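Akanda Clear: perception and grasp planning for see-through and shiny things | Jikdale

Home / Software / Perception / Akanda Clear

Akanda Clear
Part no. 2578
Software license, per arm. Ships as a download, with a printed quick start card if you ask for one.

If you have ever tried to get an arm to pick up a drinking glass, you already know why we wrote this. Depth cameras are wonderful things until you put something clear in front of them, and then they start making stuff up. The glass vanishes, the table behind it comes forward, a lamp on the ceiling turns into a hole in the tabletop, and the planner (which trusts every point it is given, poor thing) drives the fingers straight through a wall it never knew was there.

Akanda Clear sits between your camera and your planner and sorts that out. It takes the color stream and the raw depth together, works out which parts of the depth can be believed, and fills in the rest from what it can tell about edges, rims and highlights. What comes out the other side is a plain point cloud with a confidence value on every point, plus a set of keep-out shapes around anything it thinks is clear. Your planner doesn't need to know we exist. If it can read a point cloud, it can read ours.

We do most of our testing on ordinary tables in ordinary rooms, with the daylight coming in and the ceiling lights on. Iresha Selvanayagam, who wrote most of the reflection code, is very firm on this point! A matte black table in a curtained room makes every perception package look good, and we would much prefer that you see ours on the kind of surface you are likely to own. So our bench work is full of glossy tops and curved plastic and small things lying wherever they happen to lie.
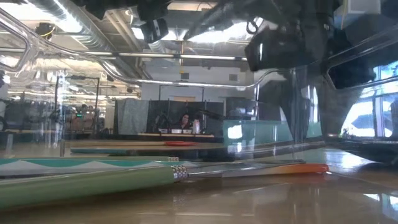
Clear plastic, a polished tabletop and window light: typical working conditions for Akanda Clear.

Small, slender items deserve a word of their own. A brush or a pen lying on a shiny table has a twin in the reflection, and a good many detectors will happily report both, one on the table and one somewhere under it. Akanda Clear fits the table plane first and checks each candidate against it, so the twin gets thrown out before grasp planning begins. It also treats an item with an opaque handle and a pale or see-through end as one object, where older versions would quite often give you the handle and forget the rest.

What you get

The perception node, which does the work described above.

The grasp planner, called Skamholm. It offers a ranked list of grasps for two-finger grippers and tells you why it turned down the ones it didn't like. You can swap it for your own planner if you are fond of the one you have.

The viewer, Tomiscombe. This started life as Abla Bataineh's debugging window and became so handy that people began asking for it by name. It shows the color picture, the raw depth, our corrected depth and the keep-out shapes side by side, and you can scrub back through a recorded run to find the moment things went sideways. It runs without a license, so anyone on your team can open a recording and look.

A folder of 11 sample recordings for you to replay before you connect anything of your own. Please do try these first. It saves a lot of head scratching to know that the install is sound before you start wondering about your camera.

What you need

A 64-bit Linux computer with a graphics card.
A color and depth camera with a driver that publishes both streams with matching time stamps.
A hand-eye calibration. We include a tool for this, and it walks you through seven poses.
An arm that accepts joint or Cartesian goals over the network.

Fixed cameras and wrist cameras are both supported, and you can run up to four cameras together. With more than one, the software compares views and raises or lowers its confidence accordingly, and that helps a great deal with curved walls, where a highlight slides around as the viewpoint changes but the real rim stays put.

Things it doesn't do so well

We would sooner you heard these from us. Clear objects stacked one inside another are still hard, and the keep-out shape will usually wrap the whole stack. Direct sun on a polished surface can wash out the color picture completely, in which case the node marks that patch as unknown and the planner stays away from it. Thin plastic film is not handled at all at present. And Akanda Clear is not a safety system, so please keep your guarding and your stop buttons just as they are.

Setting it up

Most people have corrected depth on the screen in an afternoon. Install the package, replay a sample, run the calibration tool, then open Tomiscombe and look at your own table for a while before you let the arm move. Put a clear cup down, move it about, turn the lights on and off, and watch what the confidence colors do. You will get a feel for it quickly, and you may find that shifting the camera a few inches clears up a stubborn glare spot better than any setting would.

Updates and support

Each license includes updates and email support for a year. Write to the support desk with a short recording attached if you can, as it tells us far more than a description does, and one of the people who works on the code will answer. The next release is planned for February and adds saved table profiles, so that you can move an arm between benches without fitting the plane again each time.

Related items: Skamholm planner (standalone), calibration board, camera mounting arm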